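Chapter 6
Surface Pattern and Repeat in Furnishing Fabrics

Learning aims

By the end of this chapter you should be able to measure a pattern repeat, tell a straight match from a half-drop, and work out the cloth needed for a job with more than one width.

6.1 What a repeat is

A printed cloth carries one unit of design, laid down again and again along its length. The distance from any point in the unit to the same point in the next is the vertical repeat. The horizontal repeat is measured in the same way across the width. Both are normally given by the mill, but they should be checked on the cloth itself, as printed goods can stretch during finishing.

In a straight match, the same motif meets the selvedge at the same height on both sides. In a half-drop, each width must be moved down by half the vertical repeat before the motifs meet. Half-drops hide the joins better — and waste more cloth.

Marwan Sleiman's workroom notes for the Norero range give a vertical repeat of 56 cm. A curtain with a cut length of 89 cm therefore needs two full repeats, or 112 cm, for each width after the first. The smaller Sukard print, with a repeat of 19 cm, needs five repeats, or 95 cm, for the same curtain.

6.2 Scale and ground

Large motifs need an unbroken area if they are to be read. Small motifs may be cut freely. The ground colour matters as much as the motif: a pale ground lets widely spaced sprays stand apart, while a close, formal pattern reads as texture from a distance.
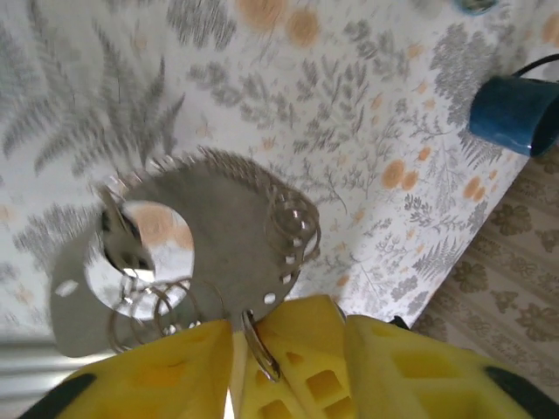
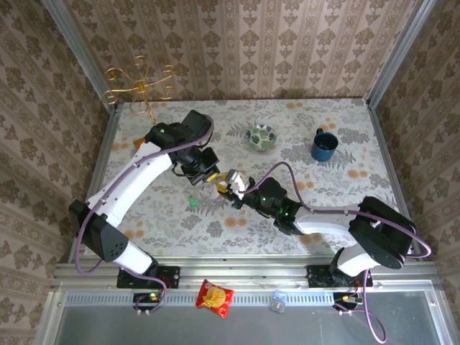 Key terms

Drop: the finished length of a curtain or cloth.
Ground: the colour or area behind the motifs.
Half-drop: a match in which alternate widths are lowered by half a repeat.
Selvedge: the woven edge of the cloth.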